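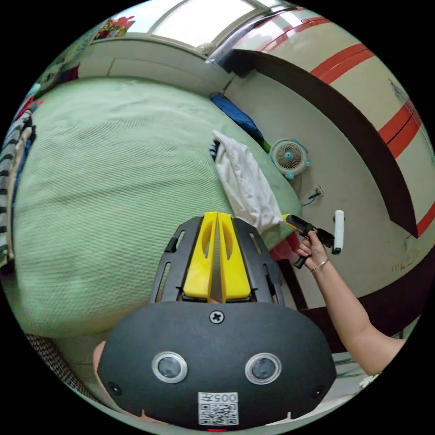 A pale green bedspread, of the kind you are now expected to have an opinion on.

Opinion > Columns > Travel
Search this site Enter keywords Go
Print this page | E-mail this to a friend

Please rate your pillow

June 19, 2022

I spent two nights in Tamard in March and I am still being asked about them. The hotel wants to know how likely I am, out of 100, to recommend it to a friend. I have given this more thought than I gave my last election. Which friend? Most of mine would hate Tamard. It rains there and the museum shuts for lunch.

The Inska, to give the hotel its name, was fine. The bed was a bed. I lay down on it, and in the morning I got up. For this I have had three e-mails, each a little more wounded than the one before, and the latest asks whether I am "still happy to share my journey". I went by bus.

The bus people have been in touch as well. I bought my seat through Tiketti, which now wishes to know how buying it made me feel. There are five faces to choose from, running from joy to despair, and I couldn't find the one for a man who wanted to get to Tamard by teatime. I pressed the middle face. A box opened up asking what they could have done to earn a better one.

I don't mind complaining, and I'd defend anyone's right to do it at length. When a shower floods the landing, somebody should hear about it. But a complaint used to be your own idea. You got cross, you found a pen, and by the time you'd found a stamp you knew whether you meant it. Now we are asked for our displeasure in advance, and if we haven't any we're asked for our delight, and the girl on the front desk gets marked down because I think "good" is high praise.

There is a bakery on Zalewska Street that sold me a poppy seed roll and said goodbye. It has never written. I would go back there tomorrow.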